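How to Glaze an Acrylic Painting Without Turning It to Mud

Most glazing advice makes it sound like a secret handed down from the old masters. I don't buy it. A glaze is a thin, see-through layer of paint over a dry one, and the two ways to ruin it are too much pigment and too little patience. 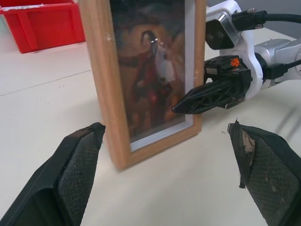

I learned the method in a workshop with Paloma Quintanilla, who glazes everything, including things I wish she'd leave alone. What follows is her routine with the parts I couldn't see the point of taken out.

What you need

A finished underpainting, fully dry
Glazing medium, gloss or matte
Transparent colors (check the tube for an open square or a "T")
A soft flat brush, and a second one kept dry
A scrap of primed board for tests

About the medium: the shop will try to sell you the fancy one. I've used the Pustatero gloss and the cheap Zallix jar side by side on the same board, and three months later I couldn't tell you which half was which. Darnell Rosenthal swears he can. He got it wrong when I asked him to point.

Don't thin with water alone. A little is fine, but a wash is a different animal and it dries patchy over a sealed surface.

Step 1. Check your values first
A glaze shifts color and usually darkens. It won't rescue a weak drawing or a flat underpainting, whatever the videos promise. Paint your lights a bit lighter than you want them to end up.

Step 2. Mix it weaker than you think
Start with a blob of medium and touch the corner of the brush to the paint. Phthalo blue needs almost nothing. Brush it on the test board over a light patch and a dark patch. If you can't see clearly through it, add medium.

Step 3. Lay it down and leave
Load the flat brush, cover the area in long strokes, then skim it with the dry brush to lift the streaks. You have maybe a couple of minutes before it starts to drag. Once it drags, stop. Going back in tears holes in the film, and the next layer will show every one of them.

Step 4. Let it dry properly
Touch-dry isn't enough if the layer went on thick. I give mine the afternoon. A hair dryer on low works for thin coats – on high it has given me bubbles.

Step 5. Repeat, within reason
People brag about thirty layers. I have yet to see a painting of that kind that looked better than one with four. Change the color between coats if you want depth: a warm yellow under a thin crimson beats one coat of orange from the tube.

If it goes wrong

Too dark: wipe it right away with a damp rag. Once dry, you'll have to repaint the lights with opaque paint and glaze again.

Cloudy: either the color has white in it or the matte medium is building up. Switch to gloss and put a matte varnish on at the end.

Sticky after a day: the layer was too heavy or the room is damp. Wait before you stack anything against it.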